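The clinic in Wundville opened at six, and Margit Bodnár was already at the door with her father's food diary under her arm. Kálmán Kiss, the dietitian, let her in and put the kettle on.

"He's lost weight again," she said. "He tells me he had lunch. Then I find the soup in the fridge."

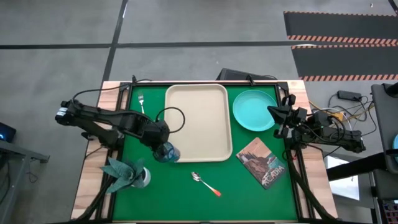 Kálmán read the pages slowly. Bread, tea, bread, half a pear. On June 14, 2022 there was only one word, "eggs," crossed out and written again.

"Does he forget to eat, or forget that he didn't?"

"Is there a difference?"

"For the plan, yes." He wrote 200 on the back of an envelope and pushed it across. "Add that many calories at breakfast. Butter, whole milk, whatever he likes. He's best in the mornings – use them."

She had expected pills. Her cousin Tímea had bought four bottles of something from Nundness, and they stood unopened on the windowsill.

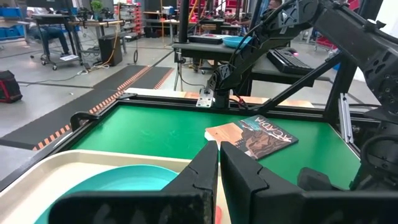
Her father was sitting in the yard when she got home. She fried two eggs in butter and carried them out with a fork.

"Did I have breakfast?" he asked.

"No," she said. "Not yet."

He ate one egg, then looked at the plate for a while. A truck went by on the Lengyel road. He picked up the fork and started on the other one.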